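Aug 30, 2018

It has been a long and rather lovely winter in the Wullstead workshop, and Merike Stankevičius and Reet Ots finally have a result they're happy to share with the neighbours. Their two-armed kitting method, which they call Lepik, learns to sort wiring and small parts into a tray by copying people, with no drawings of the parts at all!
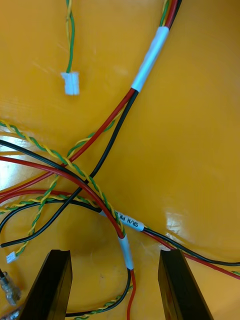
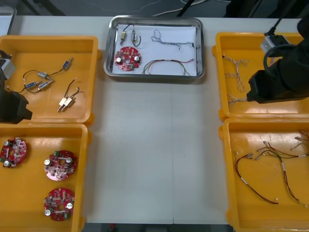
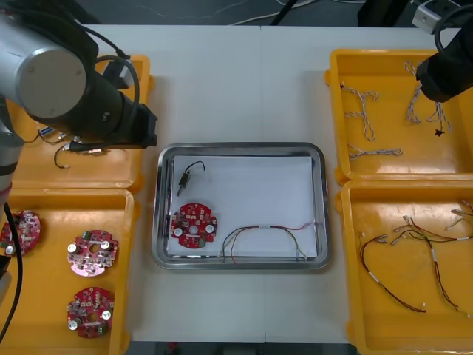
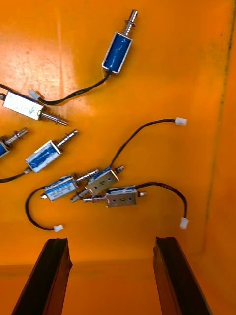

*Kitting work at Wullstead: wires, trays and solenoids.*

Merike says floppy things were always the hard bit, and that the team spent most of June arguing (kindly, over a great deal of tea) about how an arm ought to pick one harness out of a tangle. Their answer was to let the close-up view guide the fingers and leave the wider view to decide which bin comes next. Over 100 trial kits, the new method needed a person's help with 4, and Reet would like to see that fall to 2 before the colour-coded harnesses are added to the program. Visitors are welcome, so do ring ahead.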